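Dilwood cell, progress report for August
Prepared by Arnel Quiambao

The arm completed 1618 pick attempts this month. In 136 of them the fingers closed before reaching the part. We traced 17 of these to a loose connector at the wrist and replaced it. The rest are still open – Desombridge has the logs.

Until then the cell runs at reduced speed with the guard shut.
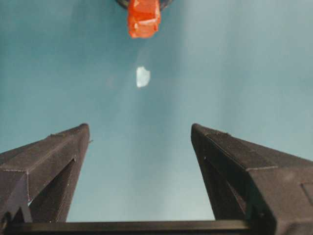 Does the fault put staff at risk?
Staff are outside the guard whenever the arm has power, and both stop buttons were tested.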